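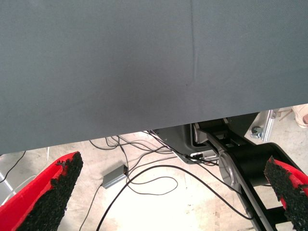

Dark gray fabric with the concrete floor below it.

Support > Gelotby Vaccine Cooler > Section 3: First Set-Up

Read this section fully before you connect the cooler. Do not put any vaccine inside until step 6 is finished.

1. Place the cooler on a level surface, away from direct sun.
2. Wipe the inside with a clean cloth and mild soap. Leave the lid open until it is dry.
3. Check that the wall outlet gives 115 volts. Plug the cooler directly into it.

CAUTION: Do not use an extension cord.
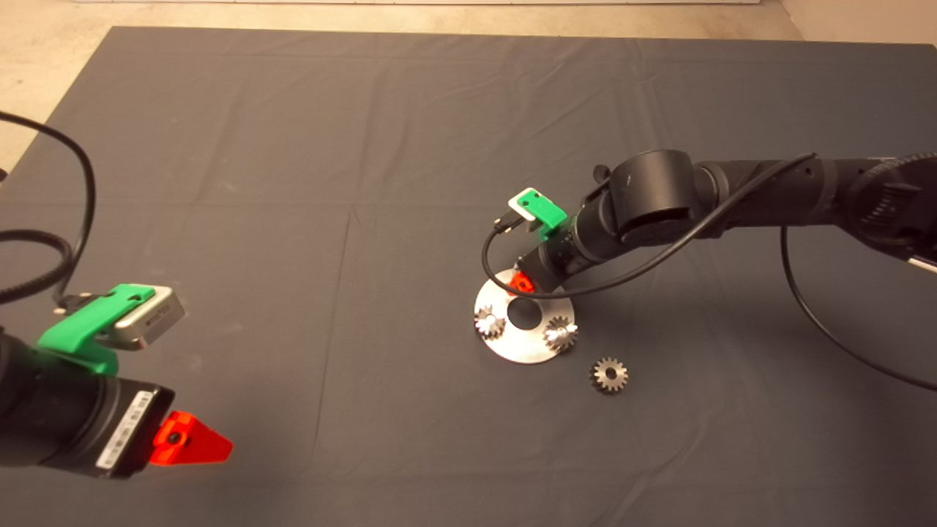 Dark gray cloth on the tabletop, with a round metal plate.

4. Put the four ice packs in the side pockets. They must be completely frozen.
5. Hang the temperature probe in the middle of the basket. It must not touch an ice pack.
6. Close the lid and wait three hours. The display must show a value inside the range on your vaccine label.
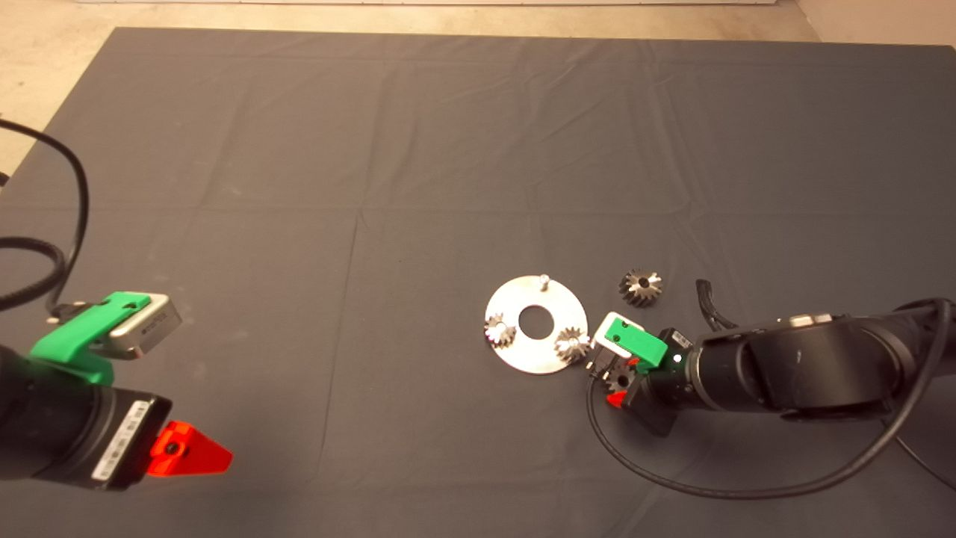 Renske Halvari
Field Training Writer, Dolstead Health Supply

Note: If the alarm sounds during the first three hours, press MUTE one time. If it sounds after this, move the test packs out and see the fault table on page 31.

7. Write the start time and the first reading on the log sheet. Clinics in the Hirkimlow program send a copy to the district store.

Filed under: Cold Chain, Clinic Equipment, Set-Up

Comments (2)

clinic_nights: Does the probe cable go over the lid seal or through the hole at the back?

tmw: Through the hole. Over the seal my alarm came on every night at 2.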